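4. Small Wrappings and the Household Table

4.1 What we mean by a wrapping

When we began visiting homes in Plestside we thought we knew what a wrapping was. It was the thing that came off something else and went in the bin, and our coding sheet gave it a single line, squeezed between "mail" and "other." By the end of the first month that line had swallowed so much that Sunita Nigam, who was entering the sheets in the evenings, asked whether we might please give it a page of its own. We did, and this section is largely the result of that request, for which we remain grateful to her.

By a wrapping we mean any thin, soft material whose job is to go around something: tissue, kitchen paper, plastic film, a produce bag, the crinkly sleeve a loaf of bread comes in. We left out boxes, jars and tins, which behave very differently in a home (people stack them, save them, argue over them) and which we treat in Section 6. We also left out cloth. This last choice was harder, because several households in Jindemmont wrap food in dish towels and think of the towel as a wrapping in every sense that matters. A towel, though, has a drawer to go back to, and having somewhere to go back to makes a great difference to how long a thing stays on a table.

We use the word "bundle" for a wrapping that has been rolled, folded or squeezed into a lump, whether or not there is anything inside it. The people we visited used all sorts of words. "Wad" was common, and so was "twist." One grandmother called them her mice, and her family now does too.

4.2 Full or empty

The first difficulty a bundle makes for a household is a very plain one. From across the room it is often impossible to say whether it is rubbish. A piece of tissue squeezed in the hand and dropped looks a great deal like a piece of tissue folded with care around an earring. A half sandwich rolled in film for later looks like the film from a sandwich that has been eaten. Everyone we talked with had a story of something good thrown out this way, and the stories were told with real feeling, sometimes many years after the loss. We heard about a dental retainer, a slice of wedding cake, a set of tiny screws from a pair of glasses and, in one case, a baby tooth that had been promised to a younger brother for reasons that were never made clear to us.

People deal with this doubt in different ways. Some pick the bundle up and weigh it in the palm, a quick bounce or two, and then decide. Some press it between finger and thumb. A few open it every time, and these tended to be the people who had once lost something. Josué Sampaio, who did most of the Jindemmont visits, noted that the palm test and the pinch test were nearly always done without a pause in conversation. People would be telling him about the school run or the price of eggs while one hand went out, asked its small question of the lump on the table, and either carried it off or set it down again. When he mentioned this to them afterward, they were usually surprised to hear they had done it.

Not knowing also brings politeness into the matter. A person will clear away their own bundle in a moment, but will leave somebody else's for a long while. "It might be hers," one husband told us of a twist of paper that had been sitting beside the fruit bowl since breakfast. His wife, asked separately, said she had assumed it was his. It held two olive pits. We met this arrangement in one form or another in most of the shared homes we visited, and hardly ever where a person lived alone.

4.3 Shape and how it was made

We had not planned to pay attention to shape. It came in through Shakuntala Lodhi, who spent many years behind the counter of the Bansal sweet shop before joining the project, and who has strong opinions about paper. She pointed out early on that a bundle keeps a sort of record of the hands that made it. A wrapping squeezed in one fist comes out as a ball. A wrapping rolled between two palms, or rolled along a table, comes out long. A wrapping twisted at the ends nearly always has something in it, or had until very recently, since hardly anyone goes to the trouble of twisting an empty paper. We took up her three words – ball, roll and twist – and they served us well for the rest of the work.

Balls were the most common by far, and they were also the quickest to leave the table, partly because people enjoy throwing them. Rolls stayed longer. A roll seems to suggest that someone took a little trouble, and the next person to come along is less sure of their right to throw it away. Twists stayed longest of all, as Shakuntala had told us they would.

There are of course plenty of bundles that fall between these. Tissue and thin plastic do not hold an edge for long, and a roll that has been handled a few times goes lumpy and starts to open at one end. The torn edge is worth a moment's attention when there is one. Kitchen paper pulled off in a hurry tears unevenly and leaves a corner standing up, and several people told us that this corner is what they reach for. It offers something to take hold of without having to touch the rest. For anyone who has ever had to clear up after a child with a cold, the appeal of this will be clear enough.

4.4 The table itself

It matters a good deal what the bundle is sitting on. Most wrappings in our homes were white or clear, and most tables were wood or a wood color, so that a white lump on a brown table stood out strongly and was dealt with fairly soon. On white counters the same lump could sit for a day. Heikki Toivonen found a roll of white tissue in his own kitchen, on a white shelf, that he believes dated from February, and he was good enough to let us mention it.

The shape of the table plays its part too. A rectangular table has corners, and corners gather things. People push bundles to the nearest corner with the side of the hand, meaning to take them away on the next trip to the kitchen, and there they collect, often with a few coins and a pen. A round table has no such place. What is left on it tends to stay out in the open, somewhere near the middle or a short reach to one side, in full view of everyone who sits down. We had expected this to make round tables messier. In our homes they were generally a little tidier, and the people who owned them complained about them more. Zulema Ojeda's aunt, whose round table has been in the family for longer than anyone can say, told us that it "shows everything you do to it," and she meant crumbs and rings and wrappings alike.

Figure 2 gives a fair idea of the kind of item we are speaking of. The tabletop is round, in a warm honey-brown wood with the grain running mostly on the diagonal, and a white, crumpled bundle lies on it a little to the right of center. We coded it as a roll, on account of its roughly cylindrical shape. Our two coders did not agree on the material, one writing down tissue and the other plastic, and we have let it stand as "tissue or film." The slightly frayed end, with its small pointed tab, is the sort of loose corner described in Section 4.3.
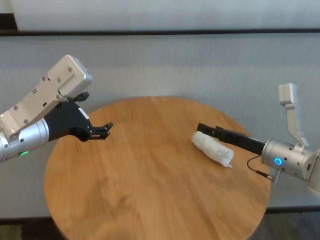
Figure 2. White bundle on a round wooden tabletop. Coded: roll; tissue or film; contents not recorded.

4.5 Counting and coding

Altogether we recorded 512 bundles in 12 homes. Each was entered on a Zurkano sheet, a plain one-page form that we had used before for mail and keys and that needed only small changes here. The sheet asks for the shape, the likely material, the surface, the distance from the nearest edge in hand widths, and whether the person at home could say what was inside before touching it. The last question was Zulema's, and it turned out to be everybody's favorite, the householders included. Children in particular were keen to guess, and equally keen to be told that they were right.

We asked the visitors to record what they saw before asking anything, and never to open a bundle themselves. Where nobody at home wished to open it either, the contents were entered as "not recorded," and the sheet was kept all the same. We think this is the right way to go about it. A bundle that a family prefers to leave closed is still a bundle on their table, and it takes up just as much room there.

Some weaknesses should be mentioned. The visits were made in the late afternoon, between school and supper, when tables are at their busiest, and a morning visitor would surely have met with fewer wrappings and more toast. Material was judged by eye, and as Figure 2 shows, the eye is not always enough to tell thin plastic from tissue once it has been crushed. We would ask future visitors to listen as well, where the householder is happy to move the item, for film crackles and tissue hardly makes a sound. Sunita has added a box for this to the new sheet, just under the one for shape.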